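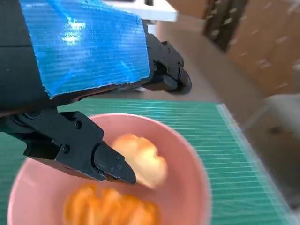 Como limpar uma tábua de corte sem comprar mais um produto

Todos os meses aparece um spray novo que promete tábuas "como no primeiro dia". Experimentei o da Rilex, 200 ml a um preço que não vou repetir, e não notei diferença nenhuma em relação a sal e meio limão. Fica aqui o método que uso, com as reservas que me merece.

1. Raspe os restos com uma espátula, nunca com o fio da faca.

2. Lave logo com água morna e detergente, dos dois lados. Se lavar só um, a madeira tende a empenar.

3. Para as manchas, esfregue sal grosso com limão e espere 2 minutos. Há quem jure por uma noite inteira. Duvido.

4. Enxague e seque com um pano. Deixe depois a tábua ao alto, com ar dos dois lados.
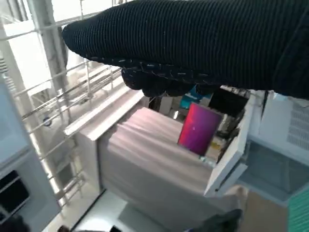 Grelha branca de varetas metálicas finas.

Quanto ao óleo mineral, a Effie Sutherland aplica-o todas as semanas. Eu faço-o em setembro e na primavera, e as minhas tábuas não se queixam. Azeite, não: acaba por ficar rançoso.

E a máquina de lavar loiça? Com plástico pode ser, a 40 graus, se o fabricante o permitir. Com madeira, não arrisque, diga o que disser o rótulo.

Se o cheiro a cebola persistir, repita o passo 3. Sulcos fundos já não saem com limão: ou se lixa a tábua, ou se troca.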